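Zanetti Peony Bed Cover (white with red flowers), reviewed
Posted 8/2/21 by Moushumi Abeysekara

I wanted flowers. Big ones! For years my bed has been covered in whatever beige thing was on sale, and this summer I decided I was done with beige. I had the Zanetti cover in my cart at Dranus for ages before I finally paid for it ($50, free shipping, no coupon that I could find, and believe me I looked). It has been on my bed for 6 weeks now, so I feel like I can say something useful about it.

First, the print, because it's the whole reason to buy the thing. White background, big pinky-red peonies with green leaves, and then smaller flowers dotted in between so it doesn't feel like five giant blobs on a bedspread. There are also thin gray stems and little line-drawn flowers that I didn't even notice in the listing. You have to be fairly close to see them. And there's a tiny green butterfly! I found it on the second morning while I was drinking my coffee and texted my friend Sandamali Amarasinghe right away like I'd discovered a planet. She was polite about it.

The color is a bit of a moving target. On the Dranus page the peonies looked like a true tomato red. At home mine go pinker during the day and redder with the lamp on. I like both, but if you're trying to match curtains or a rug I would wait until it's on the bed before you buy anything else. My old quilt is a dark red with its own floral pattern, and I was sure the two would fight. They get along fine. I leave the quilt bunched up at the head of the bed and pull it down when it gets chilly at night, and the two florals together look kind of cozy and grandmotherly, in a good way. If you're a one-pattern-per-room person, you will hate my room.

Now the shine. The surface has a gloss to it, more than I expected. When the light comes in from the window it really bounces, and on a bright morning you get big pale patches where the flowers wash out a little. I've gotten used to it and some days I even like it, it makes the room feel awake. My sister-in-law Kumudini Weerakoon came over, looked at it and said "oh, it's shiny," in a tone I'm still thinking about. So if you want a flat cottony look, keep shopping.

Slippery? A little. My phone has slid off once, and a magazine or two. Fuzzy things stay where you drop them. Jeans stay put. A hairbrush stays put. I know this because my bed is also my closet, my desk and my laundry table, and on any given afternoon it has half my life spread over it: the brush, a charger cord, the pink tissue box, clothes I swear I'm about to fold. I think a review of a bed cover should take that into account, because how many of us have a bed that looks like the one on the package?

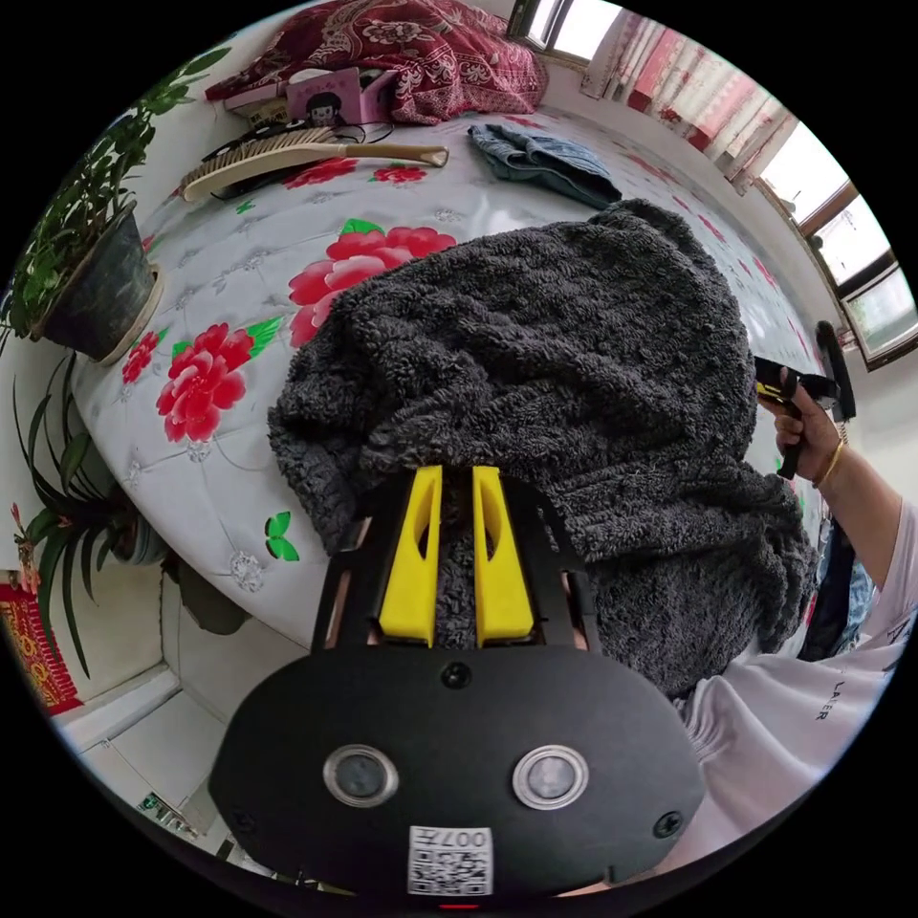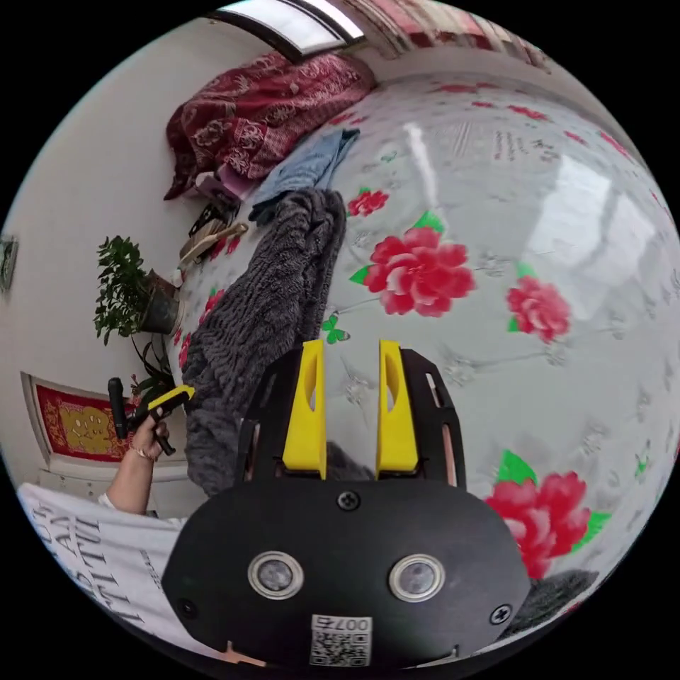
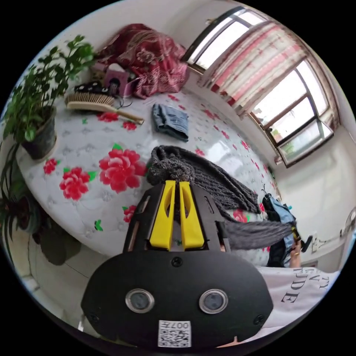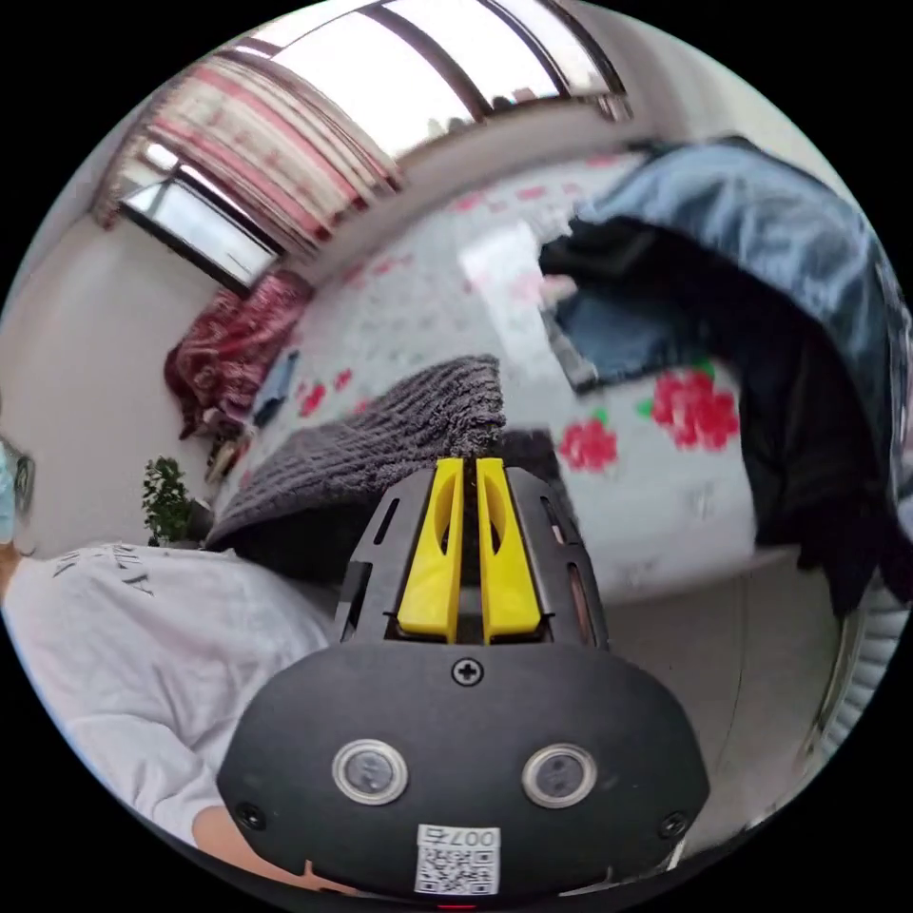

My peony cover on the bed, with red flowers showing in all four. The fuzzy gray thing is in the first two.

So, lint. I was worried, since I live in fuzzy grays and charcoals from October to April and I own more than one thing that sheds. The white does show dark fluff, no way around it. But it sits on top and doesn't work its way in, so I can brush most of it off with my hand, and the stubborn bits come up with a piece of tape. My old beige cover was much worse and hung on to every single hair until I gave up and washed it.

Speaking of washing. The tag says cold, gentle, low heat, and I've followed it more or less. No fading that I can see on the flowers and the white is still white. I did get a loose thread along one edge after the first time through the machine. I snipped it, it hasn't gotten any longer, and I'm keeping an eye on it. It dries faster than I thought it would. It also comes out pretty wrinkled if you leave it sitting in the dryer while you watch a movie (ask me how I know), but a shake and an hour on the bed took care of the worst of it. I haven't ironed it and I'm not planning to.

Warmth: light to medium. In July I slept on top of it with a fan going and was perfectly happy. It doesn't get that clammy feeling some shiny fabrics have, though on the stickiest nights I did shove it down to my feet. For winter I'll need the quilt for sure. Chathurika Amarasinghe has had hers a year longer than me and says she puts a thick blanket underneath from Thanksgiving on.

I should mention the other one I tried, because somebody always asks. I ordered a Clustura cover in the spring, a plain one in sage. Nice heavy feel, beautiful color, and I sent it back within the week. It was scratchy on my legs and it rustled. Every time I rolled over, rustle rustle. The Zanetti is quiet. If rustling doesn't bother you then the Clustura might suit you better, it did lie flatter and it had no shine at all.

Sizing seemed right to me, with enough hanging down at the side to look finished. My mattress isn't very tall, though. If yours is one of those you have to climb up onto, measure first, and measure from the floor while you're down there. The package is not very clear on this and the Dranus page wasn't either when I bought mine. There were 1249 reviews on it and I read an embarrassing number of them looking for that one answer.

Things I'd change: a little less gloss, a tidier hem, and please sell matching pillowcases! I've looked everywhere. I ended up with plain white ones, fine, but one peony in the corner would have made my year.

Would I buy it again? Yes, at this price. At double I'd want better stitching. It makes me want to make the bed in the morning, or at least to pull the cover straight before I start piling things on it, and for me that's huge. I'll come back and update once it's been through a winter and a lot more laundry.

Four stars out of five. The missing one is for the loose thread and the pillowcases.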